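Bench notebook – Starndale cell, gripper and wrist camera

September 22, 2019

Sunday, building quiet, so I took the cell down for the work that keeps getting pushed back. Notes in the order I did things. Part numbers are in the binder, not here.

State on arrival: arm parked, controller on, no faults. The complaint in the log from the last two shifts was "fingers don't meet on the left." Two people wrote it in different words. One also said small items slip out when the grip is at the tip. I ran an open/close cycle by hand from the pendant and watched from the side. The left finger was arriving a hair before the right one and the tips were touching at an angle. Not much, but enough that a sheet of paper held between them could be pulled out from one side and not the other.

Power off at the cell, lockout tag on, then the fingers off. Both mounting screws on the left finger were under torque. The right ones were fine. No thread damage on either side. There was old threadlocker on the left screws in crumbs, so whoever put them in last time reused them. Please don't. There is a bag of new ones in the Halim drawer, second from the top.

Cleaned the slides with a dry cloth first and then a little solvent on a swab. A fair amount of grey paste came out of the left slide, none to speak of from the right. Fresh grease, thin film, worked in by hand over the full stroke. Fingers back on with new screws, finger-tight, closed on the setting shim, then torqued in two passes. I went left, right, left, right so the pair wouldn't walk.

Paper test after: holds evenly on both sides at the tips. Closed without the shim there is still a thin gap that opens up slightly toward the base. That is how the pads are ground and it should be left alone. Last December we spent most of a day trying to get rid of it and ended up with tips that crossed.

Camera next. The wrist bracket had been bumped at some point, there is a bright scratch on the lower edge. I loosened it, set it square against the flange with the small block, and tightened it again. Cable tie at the elbow was too tight and had started to mark the jacket. Cut it, put on a looser one, and left more slack at the wrist. Rotated joint six to both limits with the brake released and the cable doesn't catch anywhere.

Then exposure. It was on auto, which is wrong for this cell. With auto on, the brightness jumps every time the black fingers open and close near the lens. Set it fixed, 800 for exposure and gain at 4. At 200 the inside of the woven basket goes to mud and you can't tell the contents apart. The tabletop gets a whitish shine toward the back right at the new setting but nothing we use is blown out.

Check view with the fingers closed, over the front of the mat:

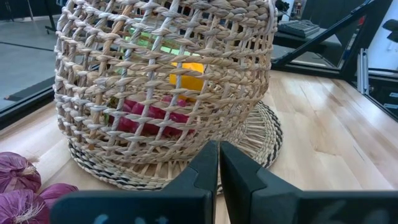
Wrist camera after re-squaring, fixed exposure. Tips nearly touching, just right of center. Basket on round mat, onions at lower left.

I'm happy with it. The things to compare against when someone checks this again: the tips should sit just right of center and overlap the front edge of the mat, and both finger bases should show along the bottom. If you see only one base, the bracket has turned. The slit should look straight. The colors inside the basket are a good quick check on exposure too – the magenta-red, the yellow-orange and the light green should all read as separate things through the weave.

Hand-eye calibration. I moved the props off to the side and put the dot plate down. 14 poses, the usual set. The first run was rejected because one pose had glare on the plate. Tilted that pose a little, saved it over the old one, ran again and it passed. The residual is written on the tag on the controller door. Old calibration file is kept in the archive folder with "pre-bracket" in the name. Don't load it, the camera is no longer where that file thinks it is.

Put the mat and basket back by eye. For normal work that's fine. The position is not taught, the arm finds the basket each time.

Pick checks. Tried the onions, slow speed. The grip on the round part is good. The dry skin is the problem: it flakes, and flakes end up on the pads. I think that is at least part of what was in the left slide. Wipe the pads after any session with onions. Also tried touching the basket rim from above at minimum force to see whether the fingers would snag in the open weave. They did once, on the widely spaced part. The arm stopped on force limit as it should and I backed it out by hand. The denser weave seems safer to approach, and I've changed the default approach side in the Gikeck script to match. If anyone turns the basket around this won't help, so look before you run.

Enclosure and table: wiped down the tabletop, checked the frame bolts I could reach. One corner bracket at the rear was loose, snugged up. Didn't touch the lower rails. Vacuumed the floor behind the table once the pictures were done.

Emergency stop tested from both buttons. Door switch tested. All fine. Tag off, cell back in service at reduced speed.

Left open:

Spare pads. We are on the last pair. The order form is filled out but needs a cost code.

The Illico torque driver reads low at the bottom of its range. I used the other one today. It should go out for calibration before anybody does fingers again.

Pose file on the shared drive still has the old glare pose. The copy on the controller is the right one. I'll sync it when the drive is back up.

Watch the left slide. If grey paste shows up there again soon and the right side stays clean, the wiper seal is probably worn and cleaning won't fix it. Check at the next grease and write down what you find, even if it's clean.

Speed stays reduced until it has run a full shift with no grip faults. Whoever closes out that shift can put it back up and initial here.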